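I moved to Marwood eleven years ago and I became a citizen in November. So this is my first spring as a voter and I want to write down what I learned about the border checkpoint question. It will be a long thread, sorry. 1/

For people who do not live here: Marwood is 21 miles from the line. The checkpoint is not at the line. It is on Menzies Road, between the town and the hospital. Every car going north must stop there. 2/

The county wants to give land for a bigger checkpoint. The vote is on the land only. Many neighbors think we vote on keeping or closing the checkpoint. Please read the text of the measure, it is one page. 3/

I read it with a dictionary the first time. "Convey" means the county gives the land away and does not rent it. If the checkpoint closes one day, I could not find a sentence that says the land comes back to us. 4/

The land is the old Golden feed lot. The county paid to clean it. I asked at the counter how much, and they gave me a form to fill in. I filled in the form. I am still waiting. 5/

At the public meeting 137 people signed the sheet. I had to stand near the door. There was one microphone and each speaker had 2 minutes. I had prepared four, so I spoke very fast and with my accent I am afraid it was not clear. 6/

What I tried to say: I am not against a border. I waited in the legal line for many years and I respect it. But I drive to Menzies Road five days a week for work, and five days a week somebody asks me where I was born. My coworker in the next seat is not asked. 7/

A rancher spoke after me. He finds his fences cut and his water tank open, and he wants more agents, closer to the line. I agreed with him more than I expected. A bigger station on Menzies Road does not put one agent near his fence. 8/

The Flositz Ledger wrote that the room was "divided." I would say the room was tired. People on both sides asked the same thing, who pays for the new road lane, and the answer was that this will be studied. 9/

Some replies say the measure brings 4000 jobs. I looked for this number in the measure and in the county's report and it is in neither of them. If you have the source, please send me the page and I will correct myself here. 10/

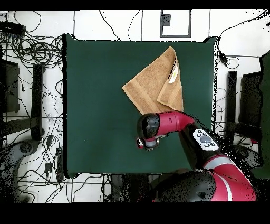 Tan towel on a green mat.

Practical things now. You can vote early at the library in Marwood or at the Flositz fire hall. If you moved inside the county, check your address first. Mine was still the old apartment. 11/

If you need the measure in another language, ask for it at the counter. They have it in Spanish but it is not on the table with the others, you must ask. 12/

I will vote no on the land, and I would vote yes on a lease with an end date. My husband votes yes and we still eat dinner together. 13/

Edit, 5 March 2025: a reader wrote that the road lane is mentioned in the appendix. She is right, it is there, but without a price. Thank you for the correction. 14/14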